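篮子还剩几个人在编

四月。早上五点四十。Plisville的河边雾很重，看不见对岸，只听见有人在水里走路。

那是Marietjie Masilela在拔柳条。她把裤腿卷到膝盖，一只手抓住一把，另一只手的镰刀往下一勾，咔，一把就下来了。她不抬头，也不跟我打招呼。前一晚电话里她就说过，你来可以，别挡路，早上我不聊天。

所以我站在堤上，等。鞋湿了。

这篇稿子本来只打算写两千字，编辑要的是一个“老手艺还在不在”的小栏目，配一张图，半版。后来去了三个地方，越写越长。写手艺的稿子容易写成挽歌，我不太想写挽歌。篮子这个东西太普通了，普通到你家里肯定有一个，装水果，装毛线，装遥控器，装那些不知道该放哪儿的充电线。你大概从没想过它是人编的。

可它确实是人编的。到今天为止，没有哪台机器能从头到尾编出一只像样的柳编篮子。藤的粗细不一样，软硬不一样，同一根条子根部和梢头都是两回事，手要一直在调。你在超市里花一顿午饭钱买到的那只，也是某个人坐在某个地方，一圈一圈绕出来的。想到这一点，那个价钱就有点让人坐不住。

先说柳条。

七点多，Masilela上了岸，把条子捆好，扔上一辆小拖车。到这时候她才开口，第一句话是：“你那鞋不行。”

她五十八岁，编了四十一年。祖母教的，母亲不肯学，隔了一代传到她手里。她家后院有三个水泥池子，长条形，像喂牲口的槽，条子泡在里面，上面压着石头。泡多久？看天。天热三四天，天凉一个多礼拜。她有一个办法，抽一根出来绕在手指上，绕得过去不裂，就行了。我试了一根，裂了。她拿过去看了一眼，说你绕反了，顺着弯绕。

柳条有脾气，她说。长的时候往哪边歪，编的时候还往哪边歪。你非要跟它拧着来，当天看着好好的，过一个冬天，篮子自己就扭了，站不稳，在桌上晃。

所以她编之前要先分条。这是我看得最久的一道工序，也是最没什么可看的。坐在矮凳上，面前一大捆，一根一根拿起来，捏一捏，看一眼，往左边扔，往右边扔，往后面扔。左边做底，右边做帮，后面是提手。还有一堆放在脚边，单独放，问她是什么，她说不知道，还没想好。

分了一上午。

中午吃的是玉米糊和炖豆子，她丈夫做的，好吃。饭桌正中间摆着一只篮子，很旧了，颜色深得像茶，边上有一处断了，用细铜丝绑着。装面包用。我问是不是她编的，她说是祖母的，比她岁数还大。“她编得紧，我编不了这么紧。”说着用指甲敲了敲篮帮，声音是硬的，像敲木头。

我后来在很多人嘴里听到这个字，紧。行内评价一只篮子，不太说好看不好看，就说紧，或者松。紧的能用三代人，松的明年就散。但是紧也不是死命勒，勒得太死，条子干了以后收缩，会崩。这个度在哪儿，每个人说得都不一样，说到最后都举起手来给你看，意思是在这儿。

手我也看了。Masilela的右手食指第一节是往外弯的，回不来。她说不疼，就是戴不了顶针。

第二站是Dromberg。

从Plisville过去要坐大半天的车，中间换一次，山路，晕得利害。Dromberg不编柳，编草。高地上那种硬草，秋天割，晒干，劈成细丝，拿针缝。严格说起来这叫盘缝，coiling，跟柳编是两码事：柳编有经有纬，盘缝是一根芯子一圈圈往上盘，拿另一根线把上一圈和这一圈缝住。慢。慢得多。

Xolani Mabuza是镇上唯一一个全职做这行的男人。三十四岁，以前在城里修空调，修了九年，有一年冬天没活，回家看见姑姑在缝一只粮篮，缝了一半眼睛不行了，他就接着缝。缝完了，又缝一只。再没回去修空调。

“修空调的时候人家只有坏了才想起你。”他说，“现在也差不多。”

他说话很快，手上更快，两件事一起做，互相不耽误。工作间是以前的车库，卷帘门拉到一半，光从下面进来，他就坐在那一条光里。墙上没有挂成品，成品都卖了。挂的是失败的，七八只，有的歪，有的口收小了，有一只底是鼓的，像锅盖。他说留着看。

我问他最贵的一只卖多少钱。他不愿意讲，绕了半天，说反正买的人是拿去挂墙的。

这是个问题。来之前我没想过这是个问题。篮子卖得上价的，几乎都不拿来装东西了。收藏家买，设计酒店买，挂在大堂里打一束灯。装东西的篮子卖不上价，卖不过塑料的，更卖不过那种用纸绳仿的，远看一模一样，淋一次雨就烂。Mabuza说他一年里有一个月专门编粮篮，不收高价，给镇上的人用。为什么？他想了想，说手会忘。老做挂墙的，不用管它结实不结实，只管花纹，做上两年，手就不知道什么叫结实了。

他给我看一只刚缝完的粮篮，盖子扣得很严，往里倒水都不怎么漏。他真倒了。倒了半壶，端着走到门口，又走回来，地上几滴。很得意。

关于花纹，他讲了不少，我的笔记记得很乱，挑几条。锯齿纹是山，这个大家都知道。菱形有的说是眼睛，有的说是鱼，他姑姑说是补丁，以前草不够长，接头的地方就做个菱形盖住。有一种断开的圈，像没画完，他说是专门留的，一只篮子不能全封死。封死了会怎样？不知道，姑姑不让。

深色的草是染的，用一种树皮，煮，煮完埋在河泥里过夜。挖出来是黑的，洗一洗是褐的，晒几年变成一种很难讲的颜色。他从架子顶上拿下来一只给我看，姑姑年轻时做的。我觉得像烤过头的面包皮。他说像旧皮鞋。

晚上在镇上住。旅馆房间里有个垃圾桶，纸绳仿编的。

第三站就近了，回到城里。Daster是一家做家居的小公司，办公室在二楼，楼下是洗车的，整个下午都有水枪的声音。他们每季向各地编织户订货，这一季订了477只，分给93户。听上去不少，摊下来一户五只多一点。负责采购的人把表格转过来给我看，密密麻麻，备注栏里写着“母病，延”、“条子不够”、“女儿婚礼，下月”、“形状自己改了，可以收”。

最后这条我很喜欢。我问怎么叫自己改了。他说图纸上画的是圆口，寄来是椭圆的，问她，她说圆的不好放面包。公司里讨论了一下，椭圆确实好放面包。下一季图纸就改成了椭圆。

也有不能收的。提手不对称的，编错尺寸的，受潮发霉的。霉是最大的敌人，雨季运输，纸箱一闷，打开全是绿毛。他们现在每箱里塞干燥剂，还塞一张纸，纸上写着请不要把篮子放进浴室。客人照样放。浴室里放一只篮子装毛巾，杂志上都是这么拍的。我们杂志也这么拍过，我没吱声。

价钱的事，他倒是说得很坦白。一只中等大小的面包篮，零售价里编的人能拿到三分之一。他说这在行里算高的。我后来问了Masilela，她说对，算高的，以前收货的贩子给的连条子钱都不够。又说，可我编一只要一天半。

我算了一下，没往下算。

有一样东西三个地方的人都提到了，说法不同，意思差不多：学的人不是没有，是学得太快。周末工作坊，一个下午，每人带一只小篮子回家，高高兴兴拍照。Masilela也去教过几次，城里有个叫Chantharasri的茶室请她去，一期十来个人。她说学生都很好，聪明，手也巧，就是底都是她提前编好的。底最难，没人愿意花一个下午编底，编完看上去就是个杯垫。

“那他们学的是什么？”

“学的是帮。”她说，“没有底的帮。”

不过有一个学生后来又来了，自己坐车到Plisville，在她家住了200个晚上。我以为她说错了，确认了一遍，是200，她丈夫在挂历上画的正字，因为要管饭。那个学生现在在北边自己种柳，去年寄了一只篮子来，Masilela拿给我看，翻过来看底，又翻回去。

我问怎么样。

她说，松。过了一会儿又说，比我那个岁数的时候紧。

关于怎么挑，怎么养，编辑让我务必写几句实用的，那就写几句。

挑的时候先翻过来看底。底中间的十字要正，条子之间不透光，或者只透一点点。然后放在平的地方，按四个角，不晃的就是好的。拿手沿着口沿摸一圈，毛刺少，收头都藏在里面。闻一闻，有酸味的别要，那是没晒干就上了清漆。提手要能承重，拎起来抖两下，听，吱一声是正常的，咔一声不正常。

柳编的每年过一次水。整只按进浴缸里，冷水，几分钟，捞出来倒扣着阴干，不要晒。Masilela说人要喝水它也要喝水。草缝的不能这么干，草缝的只能用拧干的布擦，擦完开着盖子晾。两样弄反了，Mabuza说，就寄给他，他挂墙上。

放在哪里呢。木头桌面最好，不滑，也不返潮。别贴着暖气，别放窗台上直晒，半边晒白了很难看，而且脆。装水果的话下面垫块布，桃子烂起来很快，汁渗进缝里引蚂蚁。跟瓷盘、托盘摆在一起没关系，别摞，口沿怕压。 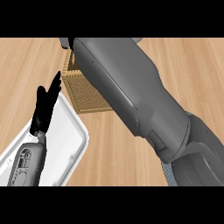
浅色木纹桌面上的编织篮与白色托盘。电脑渲染图

断了一根怎么办。不要剪。很多人第一反应是剪掉，剪掉旁边的就松了，一松一片。找一根粗细差不多的，泡软，顺着原来的路插进去，两头各多压过三根经条，再把断的那截抽出来。做不来就拿铜丝绑，祖母那只就是铜丝绑的，绑了快三十年了，照样装面包。

Mabuza那边草断了他有一种专门的补法，演示给我看了两遍，我没看懂。太快了。他说你拍个视频回去慢放，我拍了，慢放也没看懂，针从后面上来以后有一个动作，手指挡住了。打电话问他，他说哪个动作？他自己也不知道有那个动作。

最后还有一件小事。离开Plisville那天下午，Masilela脚边那堆“还没想好”的条子没有了。我问用到哪儿了，她指了指门后头，一只很怪的东西，长脖子，肚子偏在一边，像个歪嘴的罐。柳条本来就是弯的，她全顺着弯走了。

装什么用的？

她说装长柄的勺子。又说，也可能不装。

车来了，鞋还没干。她往我包里塞了一把泡过的条子，让我回去练底，用湿毛巾裹着，路上别让它干了。我在车上编了一个，杯垫大小，十字是歪的，现在压在电话底下。

（本文图文编辑时有删节。Daster秋季订单仍在接受编织户报名，工作坊时间请直接问茶室。）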